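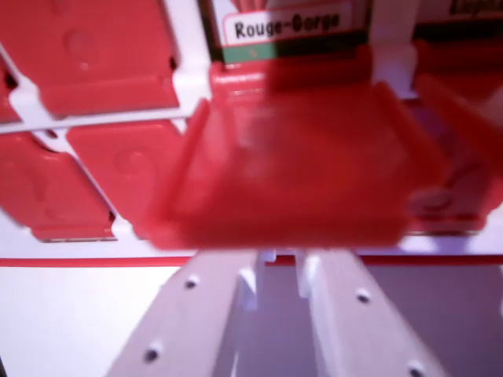
The Flarnari two-finger gripper kit costs $300 and comes as a bag of white plastic parts, a motor, a cable and a small wrist camera. Our after-school club at Ritchie bought one in December for the Clolitz arm we already had. We have used it for five meetings, all of them on the same project: getting the arm to work the flaps on a character-guessing game.

Assembly took 30 minutes. The printed instructions are clear up to the point where the motor goes in, and then one step is missing. You need to center the motor before you attach the fingers. We did it in the wrong order and had to take both fingers off again. The screws are a normal size, so replacements are easy to find.

The flaps are a harder job than the blocks most clubs start with. They are small and close together, and the ones that are down give the fingers very little to hold. The tapered tips are narrow enough to get at a single flap if the arm comes in slowly. At the default speed we kept hitting the one next to it — the speed setting is on the second page of the software menu.

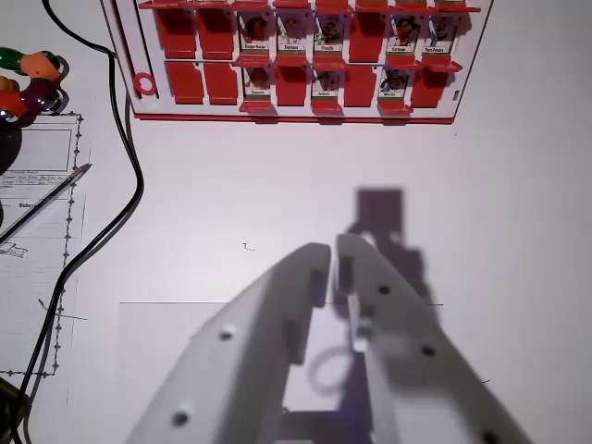

Marlene Stöcker wrote to say that her students at Noltby gave up on pinching and now push each flap over with the closed tips, and that this worked better for them from the first day. We have since tried it. Pushing is more reliable for folding a flap down, but we still pinch to lift one.

The camera is good enough for the job. It sees the tips and the board together, and the students can drive the arm from the laptop view alone. The card names are readable when the arm holds still. When it moves they blur, so our program stops before each reading. Shadows were a bigger problem. The gripper throws a dark one under the ceiling lights, and the color detection would sometimes lose a red flap inside it.
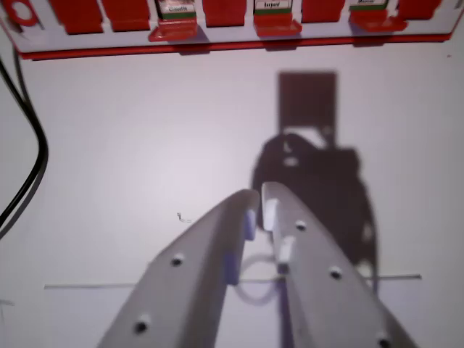 Fingertips nearly together, with the Cocotte and Serpent cards up.

I have two complaints. The cable is stiff and needs to be kept clear of the board, and the software forgets the grip force when you close it. Students now write the number on paper at the end of each meeting.

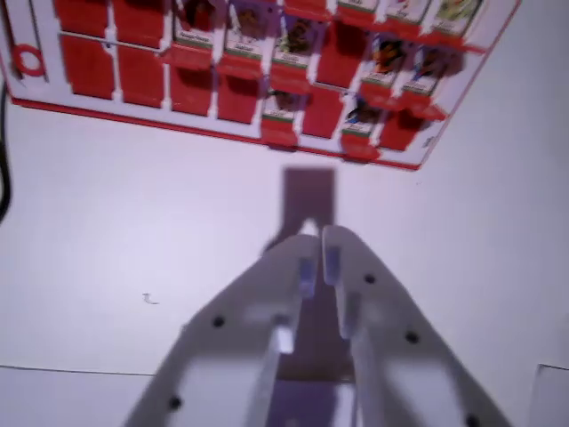 Will it fit an arm other than the Clolitz?
The mounting plate has two hole patterns, and the maker sells an adapter for other arms. Measure your wrist plate before you order.

I would buy the kit again for a club of up to 8 students. With a larger group there is too much waiting for a turn, and a second gripper would be money better spent than the spare parts pack.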